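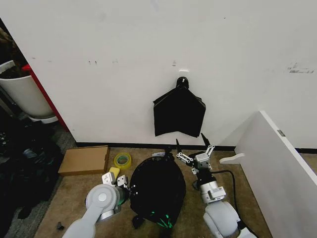 Fig. 3. Wall hook with black fabric hung, supplies on the carpet below.

Section 9: Hanging bags on an adhesive wall hook

Use this section with the Osura stick-on hook. Keep the supplies on the floor near the wall while you work: flat box, tape, sponge.

1. Wipe the wall with a clean sponge and let it dry. Scuffs can stay. Grease cannot.
2. Peel the backing and press the plate to the wall for 33 seconds.
3. Leave the hook empty overnight.
4. Gather the bag at the top so the folds lie together.
5. Loop the gathered part over the hook from above. Do not pull down on the hook to test it.
6. Check that the bottom of the bag hangs clear of the baseboard.

Note: Hang bags empty. Store full bags on the floor.

Caution: Do not fix the plate over fresh paint or wallpaper.

To store a second bag, bunch it up first and press the air out. It can go on the same hook if both bags are light, or in the flat box.
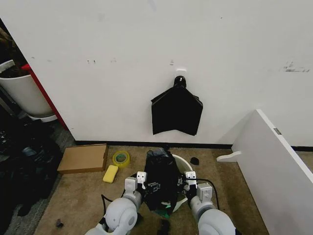 Tineke Dijkstra writes that two bags on one hook tend to slide off together when you reach for the front one, and that she now puts up a second plate for the spare. If you do the same, repeat steps 1 to 3 for each plate.

To remove a plate, see page 172.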